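# Gripper opened on its own mid-transfer, cell 2

**tallpaul_bench** · 7:40 am

Posting this in case anyone else runs the Plondik controller with a two-finger gripper on glassware. Yesterday our arm let go of a tube partway through a rack transfer. No command to open in the log. It dropped from just over the rack, hit the table and broke. Dyed water, so no exposure, but the same cell is due to get dilute acid in April and I'm not signing off on that until I know why.

Firmware is 391. The gripper had done 860 cycles since the last calibration. The grip force reading went to zero for 28 milliseconds, then the fingers opened.

**kestrel_ops** · 8:05 am

Zero for 28 ms sounds like a lost signal. When the force channel drops out, the Plondik takes it as "no object" and goes to its idle position, and the idle position ships as open. Check what yours is set to.

**tallpaul_bench** · 8:22 am

It's set to open. I didn't know that was a choice.

**m_dray** · 8:31 am

It's on the second page of the gripper settings. But I wouldn't start there. I'd look at the cable. Where does it run? Post a picture of the arm over the table if you have one.

**tallpaul_bench** · 9:10 am

Same rack and same approach side as yesterday. Fingers are open here and clear of the glass. 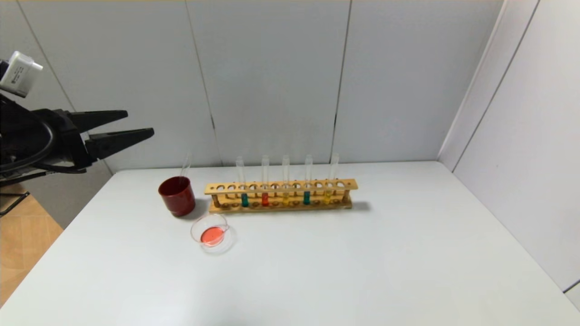 *Ustgate, April*

Thick cable loops over the side of the arm and goes back toward the base. The thin one underneath is the gripper signal. Cup and beaker don't move during the run. The tubes go in every other hole so the fingers have room.

**m_dray** · 9:26 am

I'd bet on the thin one. If it gets pulled at full reach, the connector can open for a moment. We had that on our Hao arm. It only showed up at one pose, so every bench test passed. Put the arm at the far end of the rack and wiggle the cable with the power on and the fingers empty.

**kestrel_ops** · 9:34 am

Disagree on the order. Cables fail, everybody's do. A setting that drops the load when a cable fails is the thing that breaks glass. Change the idle position to hold before you do anything else.

**m_dray** · 9:41 am

And then it holds when somebody has a finger in there. Hold isn't automatically the safe state.

**kestrel_ops** · 9:48 am

At 25 newtons max with the guard door closed? Nobody has a finger in there. If the door opens, the arm stops anyway.

**rowbottle** · 10:15 am

Does the gripper stop too? On ours the door switch stops the arm joints and the gripper is on a separate circuit. Worth testing before you argue about it.

One more thing, two of your tubes are leaning, first and last. The holes look loose for them. If a tube isn't upright when the fingers close, you get contact near one edge and a low force reading to begin with.

**tallpaul_bench** · 11:52 am

Tested a few things.

- Door switch: stops the arm, does not touch the gripper. rowbottle was right.
- Cable: at full reach, force reading drops out when I push the thin cable toward the base. Got it to happen three times.
- Leaning tubes: couldn't get a dropout from that, but the force does read lower.

**m_dray** · 11:58 am

There's your fault.

**kestrel_ops** · 12:06 pm

There's half of it. With idle on hold you'd have had a logged error and a whole tube.

**Jinfeng Luo** · 1:30 pm

I look after the cells at our site and we use the same controller. We set idle to hold and wired the gripper into the door circuit, so opening the door cuts gripper power and the fingers can be pushed apart by hand. Check that yours can be before you copy this, some grippers lock when the power goes. We also replaced the signal cable with a longer one from Griltudent and clamped it at the wrist.

**tallpaul_bench** · 1:44 pm

Ours locks, I just tried it. So that needs a manual release first. Cell is tagged out, longer cable is ordered, and I've asked for a different rack with tighter holes. Acid runs are on hold. Will post the log once I've repeated it with the new cable.

**rowbottle** · 2:03 pm

Please do. And file it as an incident even though it was dyed water.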